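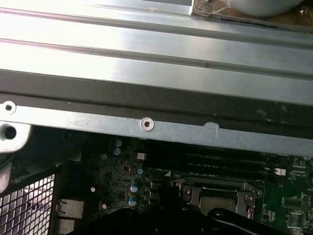 Ridged aluminium panel, with a metal rail running beneath it.

September 13, 2022

CLAMISECK BASEBALL CLUB TO HOST WINTER PITCHING CAMP

Hello again, it's Huiling Yu from Clamiseck Baseball Club, and I've got good news for anyone who gets twitchy once the season stops! We're running our first winter pitching camp this December, over 2 weekends, in the big hall at the Uderix Sports Centre.

I've wanted to do this ever since I took over the coaching (my own arm gave up long before I did), and when our sponsor Eltik offered to cover the hall hire I said yes before they'd finished the sentence. Chmielewska, our starter for most of the summer, will be leading the bullpen sessions. She threw six innings against the league leaders in our last home game with over 300 people watching, and I still haven't calmed down about it.

There's a beginners' group in the mornings and one for club pitchers after lunch, with catchers very welcome at both – we never have enough catchers. Bring a glove, indoor trainers and something warm, as the hall takes a while to heat up. Baseballs and helmets are provided.

Players from other clubs can come too. Booking opens next week through the club website, and reporters who'd like to watch a session or have a chat with Chmielewska should just drop me a line at the club office.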